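# Charger box 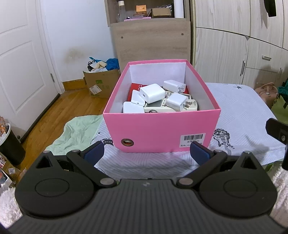

*An open pink cardboard storage box holding white chargers and a remote control.*

A **charger box** is a small container used in homes to keep spare power adapters in one place. It is seldom sold under that name. Most are ordinary storage boxes, shoe boxes or drawer inserts that were bought for something else, and the term covers a habit of use more than a product. Retailers list the same containers as desk organizers, sock boxes or toy boxes.

## Contents

The typical contents are wall chargers left over from phones, tablets and earphones. Older units have fixed cables or USB-A sockets, and newer ones usually have USB-C. Other items tend to collect in the box as well, among them remote controls, cable ties, batteries of uncertain charge and small packages with no other obvious home.

Home-organizing guides often advise sorting chargers by wattage. Few households seem to do so, and the advice assumes that the printed rating can be read, which on many white plastic adapters takes a strong light and some patience.

## Construction

Cardboard boxes are the cheapest kind. Many have a round hole in the front face, sometimes edged with a metal ring, which serves as a finger pull when the box sits on a shelf. Sellers sometimes describe the hole as ventilation. A single opening at the front makes little difference to a box with no lid, and the claim is rarely backed by any test.

The Tosero range, sold in Dorerville stores from 2000, was made in plain colors with a white lining. Its maker advertised the cardboard as good for 1000 openings of the lid. How this was measured was never published, and the figure was dropped from later packaging. A rival line from Curnach used plastic and cost more.

## Claimed benefits

Supporters say that a single box saves time and prevents duplicate purchases. The evidence is thin. A survey by the housewares magazine *Minami*, often repeated on tidying websites, drew on 50 readers who had already bought a storage box. Of these, 17 said they had thrown out a charger as a result. The survey did not ask whether they later had to replace it.

A more common complaint is that the box delays a decision. Adapters for discarded devices stay in it for years, and the pile on top hides whatever lies underneath.

## Safety

Chargers should be unplugged and cool before they are put away. Metal prongs can scratch other items, so models with folding prongs are easier to store. A cardboard box full of adapters should not be used as a charging station, whatever the hole in the front may suggest. Units with cracked cases or bent prongs belong in electronics recycling.

## See also

- Cable management
- Junk drawer
- Universal remote

*Last revised Mar 22, 2022*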